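**Zomevholm bed + sheet - display set, item 2673**

Upholstered headboard, gray, vertical channels. Pale wood around it. Sold as one set with the fitted sheet, mattress priced seperately. Delivery from February, ask Pichit Suwannarat at Gekedora.

Sheet is the Kan, beige. Soft, wrinkles easy, no ironing unless you care. Good big surface for folding laundry on too.

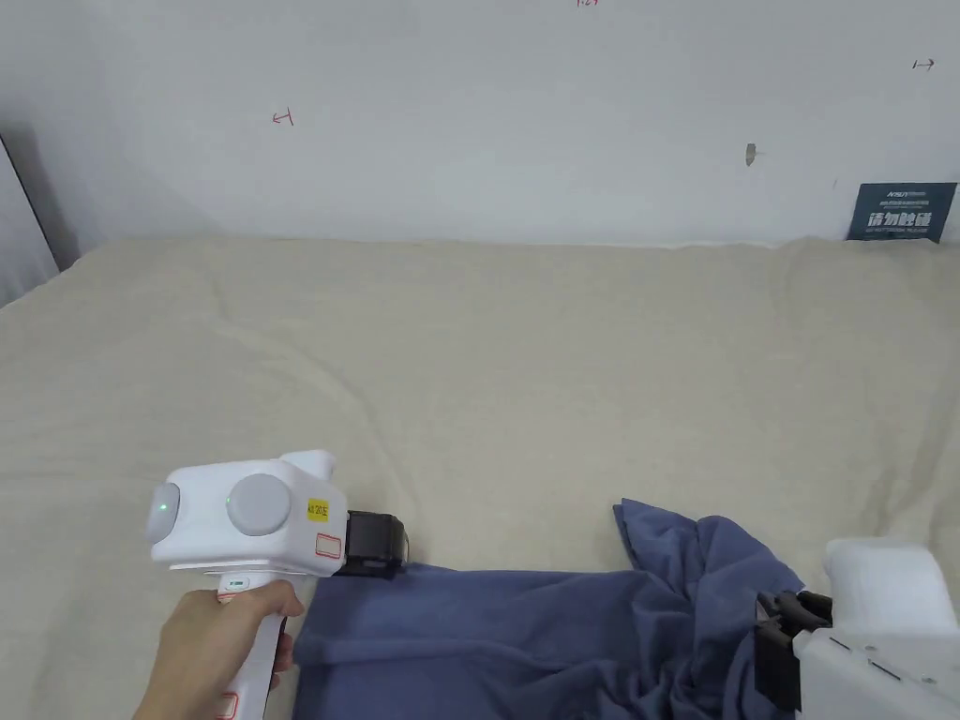 Can I get the sheet without the bed?
Sold alone at the counter, same price either way. Large size only for now.

Headboard fabric - vacuum with the soft brush, blot spills, no bleach. Channels collect lint so go top to bottom. 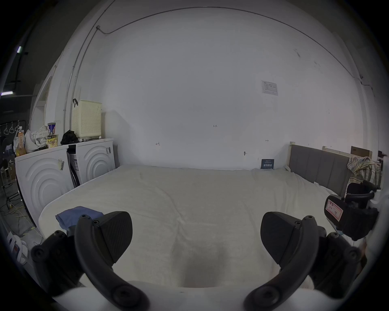

Kan sheet on the bed, gray headboard at right.

Price for the set:

- pickup: 2000
- delivered and put together: 3000
- return window: 90 days, unused, orignal bag

Throws and blankets not included. Bed goes together with the key in the bag, two people, allow an evening.
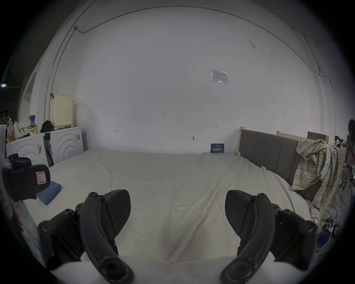
Headboard in gray, light wood frame. Folded blue cloth not part of set.

Proltel does the delivery. Stairs fine, tell them first. Old bed taken away if you ask when you order. 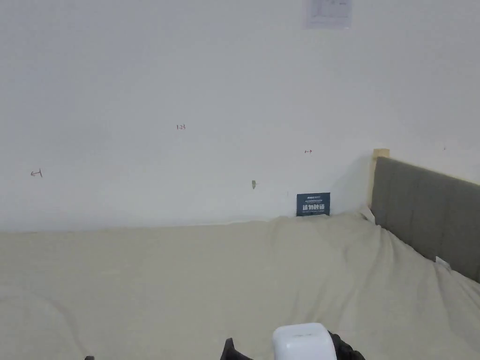

Headboard height is what most people call about - measure your wall before you order, outlets too. Wood post at the corner comes up slightly higher than the padded part, so go by the post. Spare bolts free, email us the item number.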